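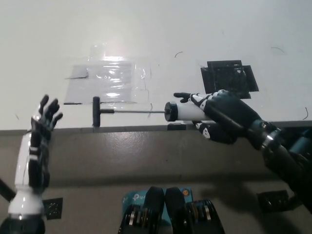 Carkero Caulking Gun, White Barrel
Item no. 1841
Sold by Grinent Shop Supply

A hand-powered caulking gun for bench and site work. The barrel is a white cylinder with a black end ring, and the thin metal plunger rod ends in a black T-shaped handle. Pull the handle straight back to draw the plunger and take the pressure off the sealant.

The closed barrel keeps the sealant off your hands and makes the tool easy to wipe down at the end of the day. White shows up leftover sealant, so you can see what still needs cleaning before it sets.

What it is used for
Sealing around sinks, counters and window trim. Running a bead of adhesive under panels. Filling gaps along baseboards. It works with acrylic, silicone and most construction adhesives sold in standard tubes. It is not meant for two-part products.

Loading
1. Pull the T-handle back as far as it will go.
2. Unscrew the end ring and slide the tube in, nozzle first.
3. Refit the ring hand tight. Do not use pliers.
4. Push the rod forward until it meets the back of the tube.
5. Cut the nozzle at an angle and run a short test bead on scrap.

Put a plastic sheet down if you are loading on a finished table. Silicone is hard to get off painted surfaces.

Care
Wipe the rod after every use. Dried sealant on the rod is the usual cause of a plunger that sticks. A drop of light oil on the rod each September, or before winter storage, is enough. Store the gun unloaded.

Spare parts
End ring, black: item no. 1841-R
Plunger rod with T-handle: item no. 1841-P
Both are kept in stock at the Trornard counter and can be added to any order.

Ordering
Ships in 7 working days. Carton quantity is 41. Orders for full cartons go out from the Jõgi warehouse and may arrive separately from other items.

Customer comments

"Bought two for our window crew. The ring comes off easily with gloves on, and the handle is big enough to grab. I would like a hook on it for hanging from a ladder." Thabiso Potgieter

"Good gun. Read the part about wiping the rod. I skipped it and had to order a new one." Malou Vídalín

Questions about parts or carton orders go to Lilla Lengyel at the order desk, extension 67.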